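4. Filing a motion from your case folder

This section covers sending a motion to the court through Clasmont Filing. It assumes your office account is already linked to the court's e-filing system (section 2) and that the case has been opened in your folder list.

4.1 Before you start

Have the signed motion, the proposed order and the certificate of service ready as separate PDF files. Clasmont does not split a combined file. Exhibits can go in one file or several, but each needs its own label.

4.2 Steps

1. Open Cases and select the case. For the sample case that comes with the program, this is Robles v. Umitz.
2. Check the case number and the judge shown at the top. If either is wrong, stop and correct it under Case Details.
3. Click New Filing, then Motion.
4. Choose the motion type from the list. If yours is not there, choose Other and type the title exactly as it appears in the caption.
5. Under Filed By, pick the party. In a case with more than one defendant, check the name of every defendant who joins the motion.
6. Add the motion as the lead document. Add the proposed order and exhibits as attachments.
7. Click Check Files. A file over the page limit shows a red bar. The limit is 288 pages for each file.
8. Fill in the service list. Attorneys already on the case appear automatically. A party without a lawyer has to be entered by hand, with a mailing address.
9. Click Review, read the summary page, then click Submit.

Caution: Submit cannot be undone. To take back a motion after it has been sent, you must file a notice of withdrawal.

Note: Documents under seal use a different form. See section 8.

4.3 If the filing is returned

A returned filing stays in Drafts with the clerk's reason attached. Code 271 means the signature block is missing or does not match the filer. Fix the file, upload it again and repeat from step 7. The original submission time is not kept, so check your deadline first.
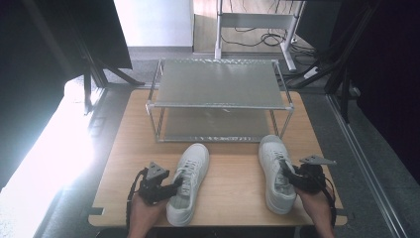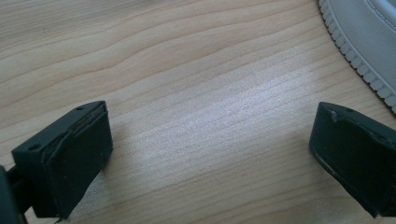

4.4 Receipts

Clasmont saves a stamped copy of each accepted document in the Receipts tab. Print or download it before closing the case folder. If no receipt appears by 8 a.m. the next court day, call the clerk's office and then Wedamel support, and have the submission number with you.

Section revised in September by Lajos Gulyás. Continue to section 5 for hearing dates.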